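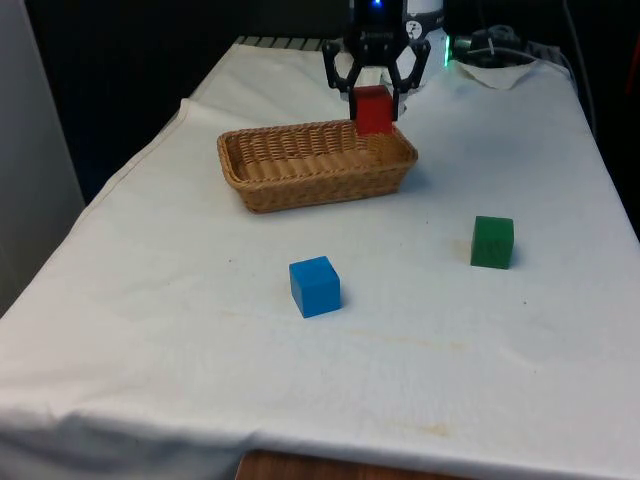 Our project set out to learn why students at Bredwood throw away so much bread. The dining hall serves it free at every meal, and free bread is taken the way free pens are taken. We were given a theory by the course handbook, which holds that portion size drives waste, and we spent most of November failing to agree with it. Containers matter more than we expected. A rectangular wicker basket with rounded corners makes even yesterday's rolls look like somebody cared, and people reach in accordingly.

We handed out 300 surveys and got 160 back, several with gravy on them. Most students said they never waste bread. We then weighed the bins for 3 weeks, and the bins told a different story, nearly 5 pounds of it at a typical dinner.

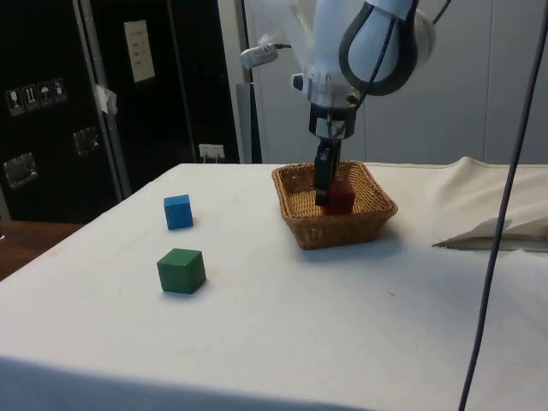 The kitchen let us try two changes. First we moved the bread to the end of the line, where trays are already full. Waste dropped, and so did our popularity. Next we put out half slices, which people took in pairs.

Our main weakness is that we told the dining hall staff what we were measuring, and they told everyone. We also missed breakfast, since the group could not be persuaded to attend it. A future project should weigh the butter too.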